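Part 3: Moving your stuff over to the Tatora (and setting up the watch so it doesn't drive you nuts)

Last updated 11/8/23 by Despina Onu

If you did Part 2, your Tatora phone is charged, it has a SIM in it and it's sitting on the welcome screen. Good. Leave it there! A lot of people tap through the welcome screens to have a look around, and then the transfer option is gone and they have to reset the phone to get it back. I did this myself the first time (twice, if we're counting).

What you need

Your old phone, charged to at least half
The Tatora, plugged in
The USB-C cable from the box
Your Wi-Fi password
Your account password, and I mean the one you typed in years ago, so go find it now

I'm using a Dumitrescu watch with mine, so the watch steps below are written for that one. If you have the smaller Betberg band, steps 9 through 12 are nearly the same, but the menu is called Devices instead of Wearables.

Copying from the old phone

1. On the old phone, delete what you don't want. My photo folder had 3006 pictures in it and I'd guess half were screenshots of parking signs. Clearing those out first made the whole thing a lot quicker.

2. Turn off the screen lock timer on the old phone, or set it as long as it'll go. If the screen locks in the middle of the copy, the Tatora will sit there looking busy and do nothing at all.

3. Connect the two phones with the cable. Wi-Fi works too, but it took me all evening, and the cable took less than one episode of the show I was watching.

4. On the Tatora, tap Start, then Copy from another phone. A message pops up on the old phone asking if you trust this device. Say yes.

5. Pick what to bring over. I'd leave Wi-Fi networks, contacts, messages and photos checked. I uncheck App data, and I'll explain why in the note.

6. Tap Copy and walk away. The progress bar stops at the same spot for ages and then jumps. That's normal.

Note: App data sounds great, but on my phone it brought along the old battery settings for every app, and half of my notifications went silent. It took me days to figure out. Signing in to each app again is boring but you only do it once.

Caution: Don't wipe the old phone yet! Keep it for a week or so. Your bank app and anything that sends you login codes may need the old phone to approve the new one.

First things to change

7. Go to Settings, Display, and look at Screen mode. Out of the box it's set to Vivid, and skin tones come out pretty orange. I switched to Natural on day one and haven't looked back.

8. While you're in there, turn Text size down one notch. The default is huge on this screen and you end up scrolling through every email. (If you like it big, skip this, obviously.)

Pairing the watch

9. Charge the watch until the ring on its screen closes. It won't pair on a low battery and it doesn't tell you that's the problem.

10. On the phone, open Settings, Wearables, Add. Hold the watch close to the phone and wait for a code to show up on both.

11. Check that the codes match and tap Pair. If the phone can't find the watch, turn Bluetooth off and on again, then repeat step 10. If that doesn't do it, restart the watch by holding the side button.

12. Say no to the first update if you're in a hurry. You'll be asked again later, and it's a long one.

Note: The watch wants to copy every notification from your phone. Every single one! Open Wearables, Notifications, and start with all of them off. Then turn on calls, texts and maybe your calendar. You can add more as you miss them.

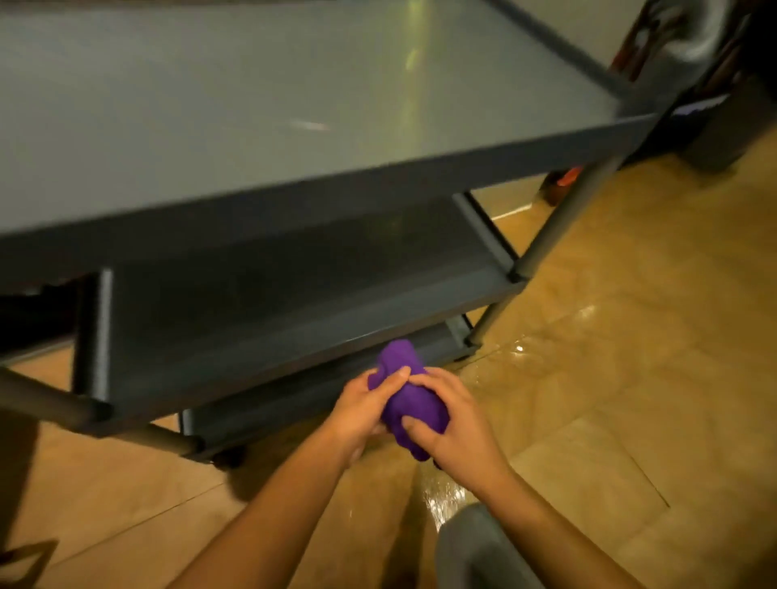 13. Set your step goal. The watch starts you at a number I found silly, so I changed mine right away. The buzz every 200 steps is a separate setting, under Reminders, and you can bump it to 400 or shut it off. I shut it off.

14. Turn off Always-on screen if you want two days out of a charge. With it on, I get through one day and part of the next morning.

Caution: Only use the charging puck that came with the watch. I tried a Gerkmont stand I had lying around and the watch got uncomfortably warm. It still works fine, but I've put that stand in a drawer.

If something didn't come over

Missing contacts are usually still in your old phone's own storage and not in your account. On the old phone, open Contacts, choose Export, and send the file to yourself in an email. Open it on the Tatora and tap Import. Missing text messages are trickier. You can run the copy again from Settings, System, Copy more data, and it'll skip whatever is already there.

Part 4 is all about the camera settings, including the one that kept making my photos blurry indoors.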